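How to Sort a Mixed Toy Bin and Keep It Sorted

A deep bin is the easiest place to put toys and the hardest place to find them again. The steps below are for the common gray plastic kind, single or set one behind the other, with hard toys, balls, empty bottles and small odds and ends all thrown in together. Plan on 30 minutes for one bin the first time.

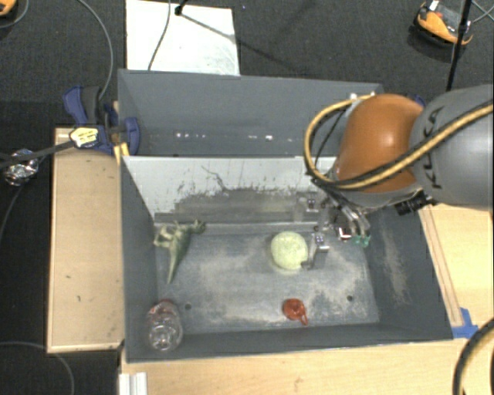 What you need

Two bins of the same size, or one bin with two compartments
A small lidded box for little parts
A trash bag and a recycling bag
A dishpan or bucket
Dish soap, a soft brush and two old towels
Masking tape and a marker

Any bins will do as long as you can reach the floor of them without leaning in. I use a pair from Hidasora, and before that I had the Grider ones, which are a little deeper and harder to wipe out in the corners.

Step 1. Take the top layer out by hand

Do not tip the bin over. Small parts roll under furniture and hard toys can chip. Lift things out one at a time and set them on a towel. When only a few pieces are left, check the corners. Long, thin parts such as a dinosaur's tail tend to lie flat along a wall, and a clear bottle is easy to miss against a gray floor.

Step 2. Make four groups

Hard toys: animals, dinosaurs, vehicles, figures.
Balls: all sizes, all materials.
Containers: bottles, jars, cups.
Small parts: anything that fits inside your closed fist and is not a ball.

Put each item in a group as you pick it up. If you can't tell what something belongs to, it goes with the small parts for now. Broken pieces with sharp edges go straight into the trash bag.

Step 3. Deal with the bottles

Empty drink bottles end up in toy bins because children use them for pouring and bowling. Keep the ones that are still in use and recycle the others. Unscrew the cap and look inside. If there is any liquid left, pour it out, rinse the bottle with warm water and let it drain upside down with the cap off. A bottle closed up damp will smell within a week. Caps are a choking hazard for small children — keep them out of the bin and put them up high.

Step 4. Wash the hard toys and balls

Fill the dishpan with warm water and a squirt of dish soap. Solid plastic toys can go right in. Brush along the belly and between the legs, where dust sticks. Hollow toys with a hole should be wiped with a damp cloth instead, as water gets trapped inside. For a ball with a rough or speckled surface, use the brush in small circles and rinse twice. Foam balls need a squeeze in the towel and a full night to dry.

Step 5. Clean the bin

Shake out the grit, then wipe the floor and walls with the soapy cloth. Scuff marks on gray plastic are mostly from sliding toys. Baking soda on a damp cloth takes off the lighter ones. Deep scratches stay, and they do no harm. Dry the bin completely before anything goes back.

Step 6. Put things back by size

Hard toys go in the rear bin, biggest first and flat on the floor. Balls and containers go in the front one, where they are easy to grab. Small parts never go loose in either bin. Put them in the lidded box and stand the box on a shelf. The Favham box with the snap lid is the one I have, but a food tub works as well.

Stop when the bin is two-thirds full. Past that point, someone has to dig, and the sorting is undone in one afternoon.

Step 7. Label the front

Write one or two words on masking tape and stick it on the outside, below the rim. For children who don't read yet, draw the thing — a circle for balls, a long tail for dinosaurs. Tape wears off after 90 days or so of handling, and a new strip takes a minute.

Keeping it up

Once a week, take out whatever is in the wrong bin. I do the full wash twice a year, in February and again at the end of summer. If you have more toys than two bins will hold, box up part of them and swap the boxes at wash time. The Ververidis stacking boxes fit under most beds, but measure the gap first, wheels included.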